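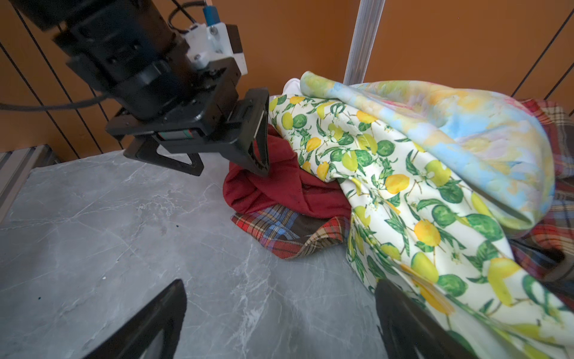
Slide 1. The pile, on the gray marble-patterned tabletop. Lemon print at the lower right.

Speaker notes, "The Pile on the Table," Stalolby library evening, April

Good evening, everybody, and thank you for coming out. Wait for the people at the back to find chairs. Say hello from Gisela Hamann, who booked this room for us and can't be here tonight, and mention that her handout is on the side table (the one with the sock page, people always ask).

Leave the slide up while I talk. Start with the lemons. I have a soft spot for a lemon print, I had kitchen curtains like that for years, and I think a cheerful fabric in a heap does something for your mood when you'd much sooner be doing anything else. Then the red fabric, and then let them look at the rest for a moment without me chattering over it.

Ask: who has a pile like this at home right now? Hands up. I'll put mine up too. Mine is on the guest bed, and we've had guests turn up and sleep beside it.

Tell the Baumgart story here. When we lived on Baumgart Street I kept all the clean clothes in one big heap on the dining table from breakfast until supper, and then at supper I carried the heap upstairs, and in the morning I carried it down again. That went on for most of a winter! My mother came to stay and folded the whole thing while I was at the store, and I was so grateful and so embarrassed that I made her a pie.

Now the method. Go slowly, people like to write it down.

First, a table and never the floor. Your back will thank you. Wipe the top before anything clean goes down on it, even if it looks fine. Stone patterns hide crumbs, and the veins in them will fool you every time.

Second, push the heap to one side and leave yourself open space to fold in. Look at the slide again for this: the clothes are over on the right and there's bare tabletop to work on. If the heap is in the middle you end up folding on top of it, and everything slides.

Third, take from the top and the edges. Don't dig! I know you want to find the other sleeve. Pull gently on whatever is loose and let the rest settle.

Fourth, big flat things before small fiddly ones. Towels, tablecloths, sheets if you're brave. The heap goes down fast and you feel like a champion.

(Sip of water. Last time I forgot and croaked all through the part on sweaters.)

The six-stack rule. I learned it at the Rustolitz church sale, where we had 132 bags of donated clothing come in and 2 tables to sort them on. We made six stacks and no more: tops, bottoms, linens, children's, mending, and "ask Gisela." The last one was always the tallest. At home mine is "ask the family," and it works just the same, except that the family doesn't answer.

If there's time, tell them what we raised, $600, and that it went to the new stove in the hall kitchen. If we're running late, skip to mending.

Mending: keep it in sight. A basket by the chair is good. A bag in the closet is where buttons go to be forgotten. I have a blouse from Bavovero, from our anniversary trip, that sat in a bag so long I'd stopped missing it.

Folding demonstration. Need: one T-shirt, one fitted sheet, the long table. Ask for a helper from the front row for the sheet. Corners into corners, then lay it down and square it up with your hands. Mine never comes out perfect and I'll say so before I start.

Questions. Somebody will ask about hangers. Keep it short, we have to be out by nine, and the chairs need stacking along the window wall.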